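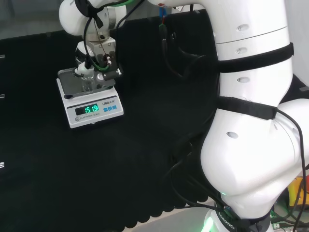

Weigh it, and write the number down

Small electronic scales have become cheap enough that most households could own one, and most that do own one use it for flour. I think they are wasted on flour. A cake will forgive you a spoonful either way. The things that deserve a scale are the small ones: the little bottles of oil, essence, dye and glue that sit at the back of a shelf until somebody wants them and finds too little left.

My case is for weighing these bottles and keeping a record of the result. It takes less time than reading this paragraph.

I came to it through a repair and craft room in Tindham, where I help two afternoons a week. We keep a cupboard of shared supplies, and for years the stock check was done by eye. Someone held a bottle up to the window and wrote "half" or "nearly gone". Clear glass makes people confident about this, and they should not be. A thick base hides a good deal, a narrow shoulder hides more, and two people looking at the same bottle will write different words.

Last May we went through the cupboard with a scale. There were 236 bottles and jars in it. Of those, 34 had been marked as half full or better and held less than a quarter. We had also bought duplicates of things we already had plenty of, and I worked out that the waste came to £650 over the year. For a room that lives on small donations that is a real sum.

The objection I hear most often is that a scale reading means nothing unless you know what the empty bottle weighs. This is true, and it is the reason to start when the bottle is new. Weigh it full, cap on, and put the figure on a label. The printed contents will tell you what should come off by the time it is finished, provided they are given by weight. If they are given by volume, wait until the first bottle is empty and weigh that. The next one from the same maker will be close enough.

Always weigh with the cap on, or always with it off. I prefer on. A cap left on the worktop gets knocked to the floor, and an open bottle standing on a small platform is easy to catch with a sleeve. The cap adds the same amount every time, so it does no harm to the sum.

The second objection is that home scales are not accurate. Some are poor. But a display that goes to two decimal places invites a kind of worry that has no place here. If the reading is 15.19 today and 15.21 tomorrow, the bottle has not filled itself up. Drop the last figure if it bothers you. What matters is that the scale is level, that it shows zero before you begin, and that nothing is leaning on the platform.

The third objection is that this is fussy. I accept that. A neighbour in Ereden keeps her sewing oil and her vanilla in the same drawer and has never run out of either, and I would not try to convert her. People who share a cupboard are in a different position. They cannot remember what someone else poured out.

There are apps for this sort of thing. We tried one called Bameo and gave it up, as the phone was always in another room. A pencil on a string works better. Ours hangs inside the cupboard door, next to a sheet with three columns: name, full weight, weight today.

We check the cupboard once a month. The next check is on 28th May, and the sheet will need a second page.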